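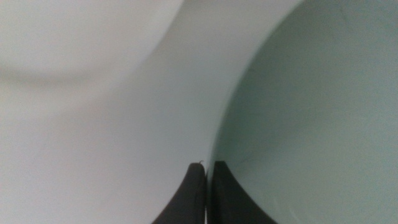 About Jedden

Jedden is a school of ceramics and glazing in the town of Clarnutley. We teach adults and young people to make, finish and fire tableware, tile and small sculpture, and we run a production pottery on the same site. The school and the pottery share kilns, a clay store and a glaze room, and students work within sight of people who make pots for a living.

Our history

The school began as an evening class held in a former dairy on the east side of Clarnutley. The first kiln was bought secondhand and fired on weekends, when the electricity supply to the building could bear it. As enrollment grew, the class took over the bottling hall and then the loading yard, which was roofed and is now the throwing room. The old dairy tiles remain on the walls of the main corridor and have been repaired by students over the years. Some of the repairs are easy to find.

The production pottery was added later, when former students asked for a place to keep working after their courses had ended. It supplies plates, bowls and serving dishes to restaurants, inns and private customers.

What we teach

Our main program is the Foundation Course, which lasts 34 weeks. It covers clay preparation, hand building, throwing, mold making, glazing and firing. Students keep a written record of every firing they take part in, and the record is reviewed with a tutor at the end of each term. No previous experience is required. Applicants are asked to attend an introductory day before a place is offered.

Students who complete the Foundation Course may apply for one of two further paths. The Đồng program is concerned with glaze chemistry. It includes the testing of local materials, the mixing of glazes from raw ingredients and the study of how one recipe behaves on different clay bodies. The Vorkska program is concerned with form and repeat making. Students on this path design a set of tableware and produce it to a fixed standard of size and weight.

Short courses are offered in the evening and during school vacations. These include beginner throwing, tile painting, plaster work and a course on the repair of household ceramics. Fees include clay, standard glazes and one firing of each finished piece. Oversized work is charged by shelf space.

Our facilities

The throwing room is equipped with electric wheels and a small number of kick wheels, the latter kept for students who prefer them. The hand building room has slab rollers, an extruder and open shelving. The glaze room holds a library of 300 test tiles, each marked with its recipe, clay body and firing temperature. Students and visiting potters may consult the library whenever the room is staffed. Tiles may not be removed from the building.

All teaching areas are on the ground floor and can be reached without steps. An adjustable wheel is available for students who work standing or from a wheelchair, and should be requested when enrolling.

Admissions and financial support

The Foundation Course admits 50 students each year. Teaching begins in October. Places are offered in the order in which completed applications are received, and a waiting list is kept once the course is full.

A limited number of reduced-fee places are set aside for residents of Clarnutley and the surrounding villages. Applicants for these places complete the same form as all others and attach a short statement of their circumstances. Statements are read by the admissions office only and are not passed to teaching staff.

Our work in the community

Jedden provides clay and tuition to local schools and holds an open firing each fall, at which residents may bring unfired pieces made at home. Pieces must be completely dry and made from a clay that we are able to identify. The school reserves the right to decline any piece that may damage the kiln or other work.

The shop beside the main entrance sells work from the production pottery, together with seconds and student pieces. Proceeds from student pieces are paid to the maker after the cost of materials has been deducted.

Visiting us

Prospective students are welcome to tour the school by appointment. Tours do not include the kiln room while a firing is in progress. Sturdy closed shoes are required in all workshops.

Page last updated 16 October 2020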